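# Raghda Hamdan on the Jaler shell, two sizes of eyelet and the joy of a good pocket

*January 2021*

When Raghda Hamdan picks up the phone she is unpicking a seam, and she keeps unpicking it for the first ten minutes of our call. "It's a sleeve," she says. "It's always a sleeve!" She has been designing outerwear under the name Clideck for seven years now, and her new joint collection with the footwear label Tonik comes out this month: a rain shell, an overshirt, two pairs of pants and a mid-height boot that I have been thinking about ever since I first tried on the sample.

The shell is called the Jaler, and it's the piece the rest of the collection grew out of. Hamdan had the idea for it on a July walk, when she was wearing one of her own older jackets and got annoyed with it. "I had the hood up and I turned my head to look at something, and I was looking at the inside of the hood," she says. "I made that hood. I'd signed off on it! I went home and cut it off with kitchen scissors."

The new hood has three panels and a drawcord that runs around the back of the skull, so it moves when you move. I wore it for a long wet afternoon and can report that I crossed several streets without once having to swing my whole body around like an owl. It's lovely. The collar under it is lined with brushed cotton, and that was a fight, apparently. "Everyone told me cotton has no business in a rain jacket, and for most of the jacket I agree with them. But that's the bit that touches your chin. I want my chin to be happy."

Tonik came in later. Hamdan had been wearing their shoes for years and wrote to them cold, with a drawing of a boot and a swatch of the shell fabric stapled to it. They wrote back asking why the eyelets in her drawing were two different sizes.

"And it was a mistake, I'd just drawn them badly," she says, laughing. "But then we talked about it, and the bigger ones at the top are so much easier when your hands are cold. So we kept it. The boot has small eyelets up to the instep and then big ones you can practically throw the lace through."

The upper is waxed suede in a brown she calls Shirazi, after the street where she had her first workroom. The same color turns up on the overshirt, on the lining of one of the pants and on the zipper pulls of the Jaler. She dyed 13 versions before she settled on it, and she still has all of them pinned above her cutting table. Most of them, she says, looked great indoors and went purple the minute she carried them outside. "I'd be standing on the sidewalk holding a rag up to the sky. The neighbors are used to me."

I ask about the pockets, partly for selfish reasons. The overshirt has four that you can see and one that you can't, a long slot behind the left chest that takes a paperback. Hamdan puts down the seam ripper for this one. Pockets, she tells me, are where she starts any garment, before the collar, before the length, sometimes before she's picked a fabric.

"I put things in a shirt and see where they want to go. Keys are heavy, so they pull, and if the pocket's too low they bang on your hip the whole day. A phone wants to be flat. Gloves don't care, you can put gloves anywhere. Then I draw the shirt around all that – it sounds backward, I know, but then it never feels like the pockets got added at the end."

The pants get the same treatment. There's a straight pair in heavy twill and a tapered pair in something lighter with a little stretch, both with a gusset and both with a back pocket set slightly higher than you'd expect. I didn't get along with the tapered pair, which was snug on me at the calf, but the straight ones I would happily wear every day until they fell apart. They come with a spare button sewn inside the fly and a strip of matching fabric for patching, rolled up in the pocket. 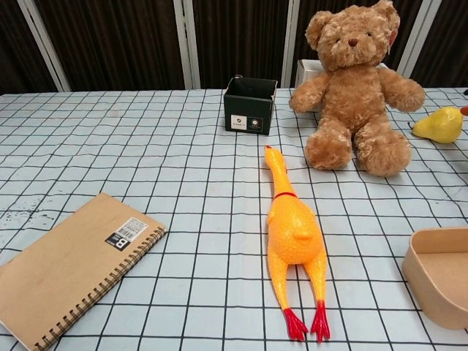
That patching strip is something she's done from the first season, and she talks about it with real delight. People send her photographs of their repairs, neat ones and terrible ones, and she answers as many as she can. One customer used the strip to mend a tent. Another had worn through both knees, run out of fabric, and written to ask for more of a green that hadn't been made in years. She found a scrap in a drawer and mailed it.

"I love it when something comes back looking wrecked," she says. "You see where people carry things and which elbow they lean on. I had a jacket back with one cuff chewed up and the other one perfect, and I moved the cuff tab on the next version because of it. That's on the Jaler, the tab's on the inside of the wrist now. It doesn't catch."

The numbers are small, though bigger than she's used to. There will be 2071 pairs of the boot across all sizes, and 3637 pieces of clothing, of which the overshirt is the largest part. Her early runs were so short that she packed every box herself at the kitchen table, and she admits to missing that a little. She still writes the care cards. The one for the shell tells you to wash it more often than you think you should, in plain soap, and to hang it up by the loop and leave it alone.

Will there be a second collection with Tonik? She's cagey for about a second and a half. There is already a drawing of a lower shoe, she says, with a fold-down heel for wearing around the house, and she's been walking up and down her own stairs in a taped-together version of it. She'd like to do a vest as well. She'd like to do a hat, but she has made hats before and they frighten her.

"Heads are all different! Feet at least come in sizes everyone agrees on. A hat, you show it to two people and it's a completely different hat." There is a small ripping sound on the line, and then a cheer. The sleeve is off, and she has to go and find out what was wrong with it.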